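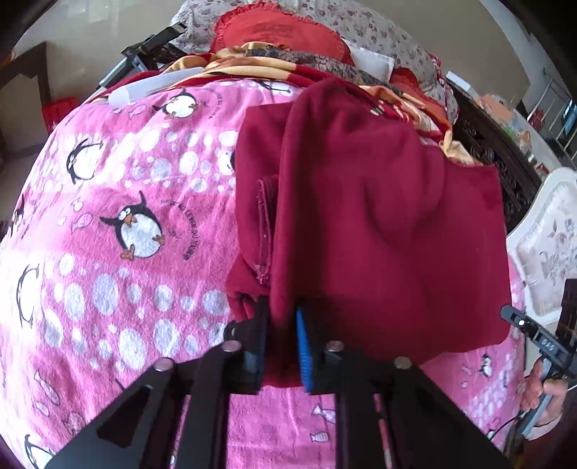 I fold laundry on the bed, and I have reached the age where I'm prepared to defend this in print. The case against it is well known. A bed is soft, so nothing stays square, and it comes with its own decorations, which compete. Try making a crisp rectangle out of a burgundy fleece on top of a pink blanket covered in penguins. The fleece slumps into something only roughly rectangular, and meanwhile the largest penguin stands next to the words AU LEVER DU JOUR, at daybreak, as if to ask why you left this until four in the afternoon. A table doesn't put you through that.

I own a table. It has a bowl on it, the mail, a lamp from Skuvar that needs a bulb they stopped selling, and whatever I was doing last October. To fold on the table I would first have to clear the table, and a person with the character to clear a table has probably folded everything already.

The bed has one great merit, and it is blackmail. If I tip a clean load onto the mattress at noon, I can't go to sleep that night until I have dealt with it. I know people who claim they would just move the pile to a chair. I have a chair. I also know what lives on it, and it is full.

What I can't support is the folding doctrine that came in with the organizing shows. My sister-in-law took a course at the Viltstead community center, 2 evenings, and came home able to make a sweatshirt stand up by itself in a drawer. I admired it. Then I tried it with fleece. Fleece doesn't crease, it has no memory and no ambition, and by morning my upright row had lain down like cows before rain. Cotton shirts will take instruction. Fleece should be folded in half, then in half again if it's in the mood, and put on a shelf with the seam facing away from visitors.

I said most of this in a shorter column last winter and thought that would be the end of it. I added, a little grandly, that a bed should be completely bare before anything is folded on it, cushions included.

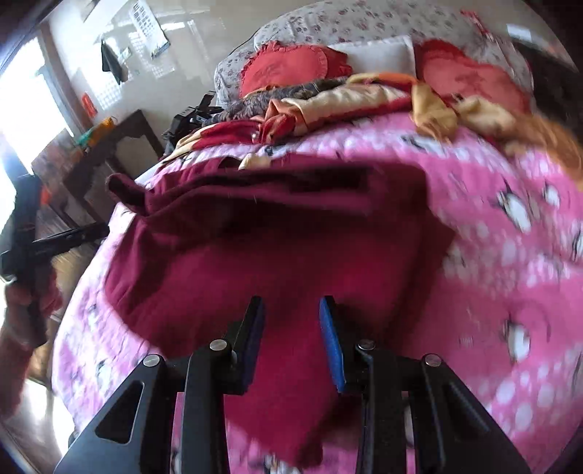 Rachid Naciri wrote in to say that I had it backwards, that the cushions should stay at the head of the bed where they belong, because once you take them off they go on the floor, and then you have a floor to tidy as well as a bed. He folds toward himself from the foot, he said, biggest things first, and has never once needed the top third of the mattress. He also wanted it known that socks are a separate matter and should be done sitting down.

I have thought about this more than I'd like. He's right about the floor. I tried his way with a full load, towels first, and had room to spare, and at bedtime there was nothing to pick up except one sock, which I had done standing.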